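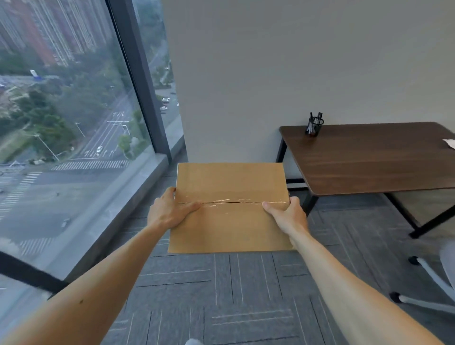
Setting up your Flakodden beach profile kit

I use this same kit on the shore at Orholm every April, so these are the steps I follow myself (and the ones I've messed up!).

1. Check the tide table and plan to start an hour before low water. You want as much bare sand as you can get.

2. Find your benchmark stake at the foot of the dune. If the sand has buried it, measure over from the fence post and dig gently.

3. Clip the tape to the stake and walk straight toward the water. Stop at 87 feet, or wherever the waves start reaching your boots.

4. Stand the two rods 8 feet apart, line up the tops with the horizon and write down the difference. Move along and repeat.

Note: Melahat Karaca and I take turns reading and writing – it's so much faster with two people.

Caution: Stay off the fresh sand near the pump outlet. It looks solid and it really isn't, and I lost a good boot there!

5. Rinse the rods in fresh water and send your numbers to Benedito Brito by 4 p.m.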